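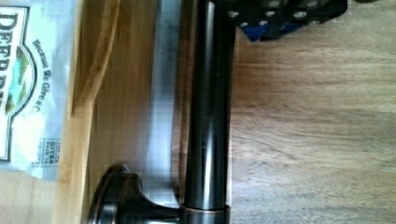 What does it mean to show a robot a task by hand?

A member of staff takes hold of the arm, or of a controller linked to it, and carries out the task while the robot records each movement. The recordings are later used to train the software that will move the arm unassisted.

The Vondotum program began this work in February under the direction of Margareta Ilie. Tasks are set on an ordinary wooden tabletop, among household articles such as printed plastic bags and wooden boards, and the camera is carried close to the gripper. Bags have been retained in the task list at the request of the software group, which considers a crinkled surface harder to learn than a rigid one.

The current phase calls for 500 demonstrations from 12 operators. Each operator completes a training period of four hours before any recording is accepted. Guiding the arm directly is preferred for short movements. Remote control is used for longer tasks, and sessions of this type are held in the Bollham laboratory from 9 a.m.

Relu Cârstea, who supervises operator training, has asked that unsuccessful attempts be kept and labeled as such. Operators should not restart a recording after a dropped object. They should complete the attempt, enter the appropriate label and return the arm to its starting position.

Staff from the Alus and Siregar offices may apply to serve as operators in the next phase. Applications require the approval of a line manager and should be addressed to Ms. Ilie. Prior experience with robots is not required.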